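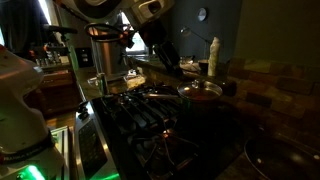 Hi all,

Savita Dwivedi wrote on 5th October:
> Before I send the January budget to Skusgate, does anyone
> still need a second arm? The Rerkov quote has gone up to
> 1266 a month, and I'd like to keep it to one if we can.

Yes please, two arms! I know it's a lot, but with only one over the stove we can't try anything where a lid and a pan need handling together, and that's half our list. I'd happily give up the new bench to pay for it (ours is ugly but it's a good colour for hiding scratches).
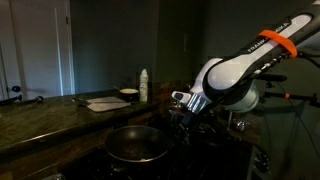

Yara Tarawneh

Other things for the list, while I'm at it: spare gripper fingers, a couple of nonstick pans and a decent light over the cooktop, as it's pretty gloomy in that kitchen. Sengar quoted me 1135 for the fingers and the light together, delivery in 14 days, which seems fair to me. Bhupendra, could you check whether that includes tax? And Savita, can we lease for the first year and decide on buying later?

Cheers,
Yara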